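What's Happening With the Courtyard at Cordero

If you have walked down Clondent Street after about tea time lately, you'll have noticed that the side gate at Cordero is propped open again and there are people sitting out under the plane tree. I had three neighbours ask me what was going on before I'd even got my bins in, so I said I'd put something in the newsletter and save everyone the trouble of stopping me at the lights (though please do stop me at the lights, I like a chat).

The short version is that Cordero has been given a trial of outdoor trading in the back courtyard, running to the end of March. Food and drink can be served out there until 9 pm, and after that everyone has to move inside or go home. There's no amplified music in the courtyard at any hour. An acoustic guitar is allowed, one at a time, which made me laugh when I read it, but I suppose somebody somewhere once turned up with six.

The longer version goes back a fair way. Those of you who were here when it was the old Flatham Hotel will remember the courtyard as the place where the kegs lived, along with a very bad-tempered cat. When Lino Fontana took the lease he wanted tables out there from the start, and the first application asked for a midnight close. That one got a lot of people writing letters, me included. I've nothing against a late drink, but the bedrooms along Grukcombe Lane back straight onto that wall, and sound goes up and over bricks like they're not there.

To his credit, Lino came and knocked on doors. He sat in my kitchen for the best part of an hour and ate most of a date loaf, and we talked about glass more than anything. If you live near a pub you'll know it isn't the talking that wakes you, it's the bottles going into the bin at closing. He has agreed to hold the bottles indoors overnight and tip them after 8 in the morning, and so far he has stuck to it. I've been listening!

The courtyard is licensed for 29 seated patrons. No standing, and no queue in the lane. The kitchen is doing a smaller menu outside, mostly things you can eat with one hand, and the eggplant chips are very good if you get them while they're hot. My sister had the lamb and said it was a bit dry, but she says that about all lamb.

Now, the fence. The trial comes with a condition that the wall on the lane side be raised with acoustic panels, and there were two quotes, one for $1275 and the other for $2299. The dearer one includes a proper cap along the top and a seal around the gate, and that's the one going in. Cordero is paying $900 up front and the balance when the work is finished, and none of it comes out of residents' pockets, which I mention only as a rumour went round to the contrary and I'd like to see it off.

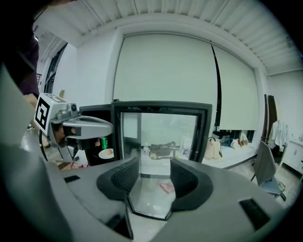 Parking is still a sore point. The spots along Clondent Street are one hour until 6 and then a free-for-all, and a few cars have been left across driveways down the bottom end. If it's your driveway, ring the council's after-hours line and also let the bar know, as they've said they'll ask around the tables for the owner. It worked for the Grukcombe Lane end, where a ute was moved in under ten minutes by a very apologetic young man holding a napkin.

Feedback on the trial is open until it finishes, and both kinds are wanted. People tend to write in only when they're cross, so if you've been sleeping perfectly well or have had a nice evening under the tree, do say so — a couple of lines is plenty. There are paper forms at the library desk and a box at the bar itself, beside the till. If you're keeping a note of noise, put down the time and what it was you heard, and try to say whether it came from the courtyard or from people walking home, as the two get handled differently.

I'll be out there myself most weeks, at the small table near the tap. Come and say hello, and bring a cardigan, it gets quite breezy once the sun drops behind the roof.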